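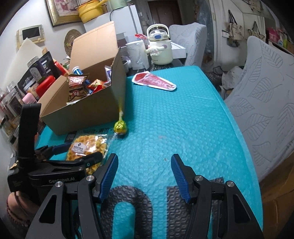 4. What the fighters say before the cage door shuts

I went into this part of the project expecting noise. Anyone who has sat through a press conference at Manalo knows how it goes – somebody shoves somebody, a chair goes over, and the microphones pick up mostly the crowd. So I left the press conferences out and stuck to the sit-down interviews that Drevano posts during fight week, where one fighter talks to one host and you can hear every word.

That gave me 2,662 answers. Trinidad Ambrosio and I read all of them and marked each one as a prediction (who wins, and how), a story (training camp, family, old losses) or plain insult. We dropped the ones where the fighter only laughed or passed the question to a manager, and 2,551 were left. We argued most over Wilfredo Padilla, who likes to predict his own wins in the form of a long story about his uncle's boat. We ended up calling those predictions, and I still go back and forth on it!

Predictions bunch up early in the week. By weigh-in day the same people have gone quiet about rounds and finishes and are telling stories instead, mostly about food and sleep (cutting weight does that to you). Insults stay fairly flat, apart from title fights, where they climb right up to the last interview. The June cards break this pattern a little, and I think that's the host – Punik had a new one that month who opened every chat by asking for a round.

Figure 4. A package printed with line drawings of baked goods, between two blue finger pads.
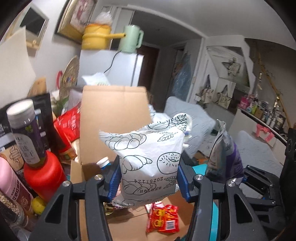
Does a fighter who predicts a knockout win more often?

I can't say from these interviews. We marked what people said and never matched it to the results, and the favorites get asked for predictions far more than the underdogs do, so a simple tally of wins would mislead. Matching the answers to the Drevano results, with the betting odds added, is the job I take up in Section 5.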